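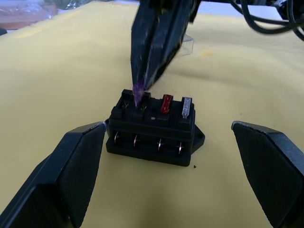
Fuse blocks, bench two

Thu 10 September

A long morning on the little four-way block, and I want to get it down before I forget which of my opinions I had before lunch and which after. The block is the black one with the stepped housing and the screw hole in the tab at the side, and it has been living in the Hegedűs drawer since June under a label that says 2312. I can find no order, delivery note or email that mentions 2312, so if anyone remembers what it stood for, please write it in the margin here and I shall be very grateful.

The question is the same one Jolán Vass asked me over tea last week: do the slots all grip alike, or have we been blaming the fuses for something that belongs to the block? I started from the right, as I always do (habit from the old Sammont panels, where the left end was up against a bulkhead and you couldn't get a thumb in). Clear one in the end slot, red next to it, then purple into the second, with the far left slot kept open so that I could get a torch down it and look at the springs. They are thin things, those contacts. I had remembered them as rather more substantial.

My feeling, and it is only a feeling until we have the pull gauge back from Griva, is that the second slot is stiffer going in than the third. The purple wants to be dead upright before it will go. Lean it even slightly and one blade finds the metal before the other, and then you are pushing against yourself. The red was much more forgiving. I did wonder whether the colour of the fuse had anything to do with it, so the obvious thing is to swap the two over and write down what happens, which I will do tomorrow with fresh hands.

The soft mat was a good idea and I'm glad we put it down, even if it has picked up a few marks already.
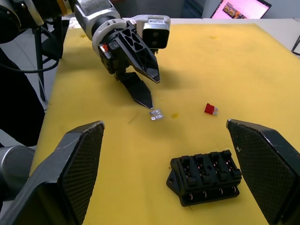
A fuse laid flat on the yellow stays where you left it, and the red one shows up a treat. The clear ones are another matter – you catch the glint off the blades before you see any body at all, and I would like a darker offcut for those if there is one in the Clestar box. Please don't cut up the good piece for it!

Also for the notebook: I have decided against cleaning the terminals on the front before measuring. I know we said we would. But if we polish them up first we shall only learn how a polished block behaves, and the ones that come back to us never are. Jolán may disagree, and if so she should say so before Monday, when I mean to start on the longer run. That one is 100 insertions per slot, same fuse throughout, with a rest after every 5 so that the springs (and I) can settle.

Still to do: swap purple and red and try again. Chase Griva about the gauge. Find the lid for this block, which I am nearly sure was in the drawer with it in June. Start a fresh page for the next block, the one marked 1173, and keep its fuses in a separate tray from these, as I have mixed them up once already and spent half an afternoon sorting them out on the windowsill.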